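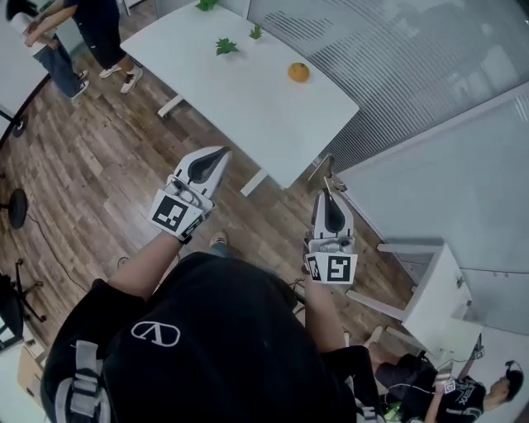
Our group visited the Darkden open day in February as part of the second-year module on automation. Darkden develops grasping software for small produce and runs its demonstrations in an office converted to a test area. The purpose of the visit was to record how manual demonstrations are collected and to compare the method with the teleoperation rig in our own lab. The first station used hand-held grippers, one in each of the operator's hands, with a square black-and-white marker on the side of each. The operator stood over a white table carrying an orange and small sprigs of green plant, wearing a harness with grey straps over the shirt. No robot arm is needed at this stage. The operator's hands do the work and the arm is added later, when the recorded motions are replayed.

1. Scope

This report covers the two stations open to students, the briefing given before them, and the question period at the end. It does not cover the training software, which was described in the briefing but not shown. Figures are those given by Darkden staff unless marked as ours.

2. Briefing

The briefing was held at 2 p.m. and dealt mainly with data volume. Darkden's current model was trained on 3264 accepted demonstrations out of a target of 4000. A demonstration is one complete pick and place of one item, from the moment the fingers leave the rest position until they return to it. Recordings are rejected if a marker is out of view for too long, if the item is dropped, or if the operator pauses. The pause rule caused some discussion in our group. Our own rig keeps pauses and trims them afterward, and we had assumed this was standard.

Two data sets were compared. The Oler set contains rigid items only (blocks, cups, bottle caps). The Ogbonna set adds fruit and cut plants. Staff stated that models trained on Oler alone close the fingers too far on soft items. We were not given force values.

3. Station A: hand-held grippers

The fingers on the grippers are curved. Staff said the curve was chosen for round items and is a poor match for stems, which have to be approached from the side and taken near the thick end. An orange is simpler in one respect, as it can be approached from any direction, but it rolls if the fingers touch it unevenly.

The square markers give the position and angle of each gripper. Their size is known in advance, so distance can be worked out from how large they appear. The method fails when a forearm covers a marker or when glare washes out the pattern. Asked about glare, staff said the blinds are adjusted before each session and the overhead lights are left at one setting.

Each operator works for 24 minutes and then rests. Members of our group tried the grippers after the demonstration. Our notes agree on two points: the weight is felt in the wrist before the forearm, and judging finger depth is difficult without touch. Both would probably improve with practice.

4. Station B: replay

The second station, in a separate room, had a fixed arm made by Zerkbridge. It replayed a recorded pick on a foam ball and then on a plastic cup. The foam ball was placed correctly on the first run. The cup was tipped over, reset, and placed on the second. Replay was slower than the original hand motion, and staff limited the speed further while visitors were in the room.

5. Comparison with the lab rig

Our rig drives the arm directly, so every recording is already within the arm's reach and speed limits. Hand-held recordings are not, and Darkden has to discard or rescale motions the arm cannot follow. In return, setup is short and the equipment can be moved to another table without recalibrating an arm base. For the course project, where lab time is booked in short blocks, the setup time matters more than the discarded recordings.

6. Open points

We did not learn how the two grippers are synchronized when both are moving. The rejection rate for plant items was requested and has not yet been received. Section 5 will be revised if it arrives before the final submission.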